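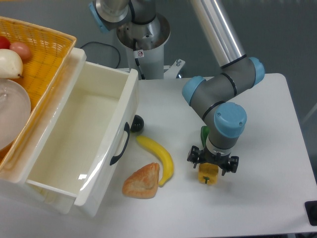

Can bell peppers and bananas go in the same drawer?
Keep them apart if you can. Bananas give off a lot of ethylene gas as they ripen, and in a closed drawer it speeds up the aging of whatever is next to them. Peppers last longest in the refrigerator, and bananas are better out on the counter until they are ripe.

Sorting groceries into drawers

By Caoimhe Kinsella

This page covers putting away a mixed bag of groceries: peppers, bananas, other fruit, and bakery items such as turnovers. It assumes you have at least one pull-out drawer in the kitchen or pantry and a refrigerator with a crisper. A small shopping trip takes 11 minutes to put away, including wiping the drawer.

What you need

A clear table or stretch of counter
A pull-out drawer, plastic or metal
A clean cloth and warm water with a little dish soap
Paper towels
One paper bag
An airtight container for pastry

Step 1. Empty and wipe the drawer

Take everything out before adding anything new. Crumbs and onion skins collect in the back corners, so pull the drawer all the way to its stop. If it lifts off the runners, take it to the sink. Smooth plastic drawers only need soapy water. Don't use a scouring pad on them. The scratches hold dirt and the drawer never looks clean again.

Dry the inside with a towel and leave it open while you do Step 2. Line it with one layer of paper towel if you plan to keep fruit in it.

Step 2. Lay the food out on the table

Take everything out of the bags and spread it out so that you can see each piece. Turn the fruit over and look at the underside. Press lightly near the stem. Anything with a soft spot, a split, or mold should not go in with the rest. Cut out a small bruise and eat that piece today. Throw out soft fruit with mold on it.

Keep pastry at one end of the table, away from anything damp.

Step 3. Peppers

Don't wash them yet. Water sitting around the stem is where most peppers start to rot. Leave the stem on and put them whole in the crisper, in a loose bag or no bag. Green peppers usually keep longer than yellow or red ones, which were picked riper. Use the yellow ones first. If you have both, put the green at the back.

A cut pepper goes in a closed container with a folded paper towel and should be used within three days.

Step 4. Bananas

Bananas stay at room temperature. Put them on the counter or hang them from a hook, out of direct sun. If the only space you have is a drawer, give them one to themselves and leave it open an inch or two. A single banana can sit on top of the other fruit in a bowl if you will eat it the next day.

Once they are as ripe as you like, you can move them to the refrigerator. The skin turns brown but the inside holds for several more days.

Step 5. Plums, avocados and other fruit that ripens

Hard plums and hard avocados can go in the paper bag, folded over once at the top. Put a banana in with them if you want them ready sooner. Check every day. When they give a little under your thumb, move them to the refrigerator.

Apples and pears go in the crisper, in a separate drawer from the peppers if your refrigerator has two.

Step 6. Pastry

Let anything from the oven cool completely before you cover it. Plain or fruit-filled turnovers keep for a day or two in the airtight container at room temperature. Meat, cheese or custard fillings go in the refrigerator within two hours. To bring back the crust, heat them in a 350-degree oven for five to eight minutes. The microwave makes them limp.

Pastry should not share a drawer with fruit. It picks up moisture and smells, and the crumbs get into everything.

Step 7. Load the drawer

Heaviest pieces first, one layer if there is room. Close the drawer slowly the first time and watch for stems catching under the frame. If it sticks, take the top piece out and don't force it. The Fokberg pantry drawers I use have a low back edge, and round fruit will roll over it if the drawer is shut hard. A rolled-up dish towel across the back fixes that.

How often to redo it

Once a week is enough for most households, twice in August when the kitchen is warm. Change the paper towel whenever it feels damp.

Reader notes

Bjarke Fogh wrote in to say he keeps potatoes and onions in one drawer with a cardboard divider. I would still separate them. Potatoes sprout faster near onions, and a divider doesn't stop the air from moving between them.

Next page: Cleaning drawer runners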